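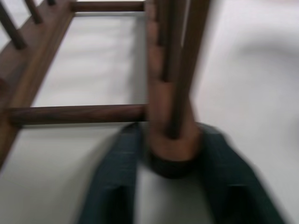 Does the multiplier in Norðdahl carry over into free spins or not?

Posted 03/04/2021 in Slots & Reels, Game Rules

Aicha Bouzid

Hi all! I've been having a great time with Norðdahl by Fekus, the one with the fjord background and tumbling symbols, and I can't work out one of the rules. I only play it in demo mode on Selto so there's no money on the line, I just love knowing how these things tick.

Every time symbols tumble in the base game, the multiplier on the left goes up a step. When the tumbles stop, it drops back to the start. Fine so far. Then last night I landed the three lanterns at the very end of a long run of tumbles, with the multiplier way up, and I was sure I'd be starting the free spins with that number. Nope! Back to the bottom. But I could swear that on an earlier session the bonus began with the multiplier already raised. Is it random? Does it depend on the bet size? I had a higher bet on the first time.

Also, I've done 1,335 spins (the game keeps a tally in the menu, which I think is lovely) and I've only hit the free spins 2 times. Is that normal or am I just unlucky? And does playing with a bigger bet bring the lanterns in more often? Thanks so much in advance, this place is always a huge help!

Hafþór Mikkelsen

Higher bet = more bonuses, I noticed this on most Fekus games. Try going up a couple of steps after a long dry patch, usually works for me. Don't know about the multiplier.

Steinar Blöndal

Oh, I love this game, so happy to see someone else digging into it! I have to disagree with the answer before mine though. Bet size has no effect on how often the lanterns land. The reels are drawn the same way at the lowest bet and the highest one, and the info screen says so on the page headed General Rules. Dry patches don't matter either, since each spin starts fresh and the game has no idea what the last hundred did. Raising the bet after a bad run just means you're spending faster.

Now the multiplier, which is the fun part. There are two ways into the free spins and they don't behave the same:

Three lanterns landing on the grid, with no wild ship in view. The multiplier resets and you start at the bottom, even if the lanterns dropped in at the end of a long tumble. I'm pretty sure that's what happened to you last night.

Three lanterns landing while a wild ship is on the grid. The ship "carries" the multiplier across and the free spins start from whatever number you had reached. It doesn't matter where the ship is sitting or if it was part of a win, it only has to be there when the third lantern drops.

So your earlier session most likely had a ship on the grid. It's easy to miss, because the animation is very short and the music kicks in right over the top of it! If you turn on the slower animations in the settings (the little turtle) you can watch the ship light up before the screen changes.

Once you're in the free spins the multiplier never resets between spins, and that goes for both versions. That's where the big results come from, and why starting high is such a treat. The top prize is capped at 4,000 times the bet, and if you reach the cap the round just stops, whatever spins are left.

There is also the bonus buy at 83 times the bet. It's switched off in some countries, so you may not have the button at all. A bought bonus always starts with the multiplier at the bottom, no ship. I've only ever used it in the demo and I wouldn't spend real money on it, but it's a nice way to see the feature without waiting.

As for how often it comes up — I don't have a number for you. Fekus doesn't print the hit rate for the bonus, only the overall return. Two in that many spins feels thin to me, but this is a very swingy game and long gaps are part of it. I've had two bonuses nearly back to back and then nothing for a whole evening.

Aicha Bouzid

The ship! Yes!! I just switched on the turtle and watched it happen on a smaller run. Thank you Steinar, that clears up everything.

Birthe Dalsgaard

Adding one thing for anyone who finds this page later. The version of Norðdahl on Werix has an older rules screen that leaves out the ship completely, so it reads as if the multiplier always resets. The game itself plays the same as on Selto as far as I can tell, I've had the ship carry over on both. They said in May they would update the text. Go by the rules inside the Selto version for now, third page, under the picture of the lantern.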